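Death notices on school websites should come down after a term

Most schools now publish their death notices on the same news page that carries the lunch menu and the closing date for bus passes. I have spent much of the past year reading these pages as part of a review of how four small places handle them: Treva, Pellow, Tangen and Flovell. My view, having started with no strong one, is that a notice of a death should be removed from the public page after one full term and kept somewhere else.

The argument for leaving notices up is usually put as a matter of respect. Taking one down looks like forgetting. I understand that, but the page was never built to remember anybody. It is a list sorted by date. A notice sits at the top for as long as it takes the office to post the next item, and then it moves down. At Pellow, a notice for a former cook was pushed off the first screen within a day by six items on winter uniform. The respect had been used up by the following morning, and what remained was a record that could be found by a search engine.

That record has content which was correct for a short time only. A typical notice gives the house where the family will receive callers, the hours, the church, the time of the service and the route to the graveyard. All of this is needed for three days. After that it is an address attached to a bereaved household, with a statement of when the house would be empty. In the older Treva archive I read 70 notices, and 36 of them gave a full home address. Some of those addresses still had the widow or widower living in them.

There is a second problem, and it concerns the wording. Notices are written quickly, by someone in an office who may have known the dead person well. They copy the previous notice and change the names. At Flovell the same paragraph of sympathy had been reused so often that a typing error in it had been carried through several years. A reader who sees one notice does not mind this. A reader who sees them in a column, as the archive shows them, can compare them line by line and will notice that one family got four sentences and another got one. I do not think the office meant anything by it. The column still says it, and goes on saying it.
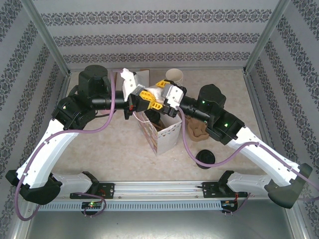 The practice at Tangen is the one I would copy. The notice goes up on the news page with the funeral details. Once the funeral is over, the address and times are taken out and the name, the dates and the connection with the school are left. At the end of the following term the notice leaves the news page and the same short text is entered in a bound book in the entrance hall, along with a copy held in the school's own files. The family is told of this at the start, in a letter which runs to half a page. They can ask for the notice to come down sooner. They can also ask for different words in the book.

The objections to this deserve an answer. The first is cost in staff time. Tangen's office puts the work at under ten minutes for each notice, spread over three occasions, and I saw no reason to doubt it. The difficulty is remembering the third occasion, which falls months after the first. A date in the office diary deals with it.

The second objection is stronger. Former pupils move away. Someone living abroad may hear in January that a teacher died in the spring before, and will go to the school's page to find out when. Under the Tangen arrangement the page will show nothing. I accept that this is a loss. It can be reduced by a plain line on the contact page saying that the school keeps a book of remembrance and will answer questions about it. Tangen has such a line. It would be better if it were easier to find.

The third objection is that removal is pointless, as copies will exist elsewhere. Newspapers print notices, undertakers publish them, and families share them on their own accounts. All true. A school is responsible for its own page, however, and the existence of a copy in a newspaper does not make the school's copy any more useful. The newspaper's version was also placed and worded by the family. The school's version very often was not.

I would treat the death of a present pupil separately. No fixed period is suitable there. The notice may be the only public statement the school makes, other children will return to it, and the family's wishes may change from month to month. The head should speak to the parents before anything is altered, including the layout of the page. A general rule applied by an office diary is the wrong tool for that case, and any written policy should say so in its first lines.

Comments should be switched off from the start. Treva allowed them until recently and its archive holds 1,714, spread across news of every sort. Those under the death notices were mostly kind and mostly short. A few were arguments about old grievances, and one was an advertisement for guttering that had been left in place under a governor's name for two years. If people want to write to the family, the notice can give the school's postal address and the office can pass the letters on. Pellow does this and says the number of letters is small but steady.

A policy covering all of this fits on one side of paper. It needs to say who writes the notice, who checks it with the family, what is removed after the funeral, when the notice leaves the page and where the text is kept afterwards. Of the four, only Tangen has anything in writing. Flovell has a draft which was due to be looked at before the school closed on 18th December, and I have not yet heard whether it was.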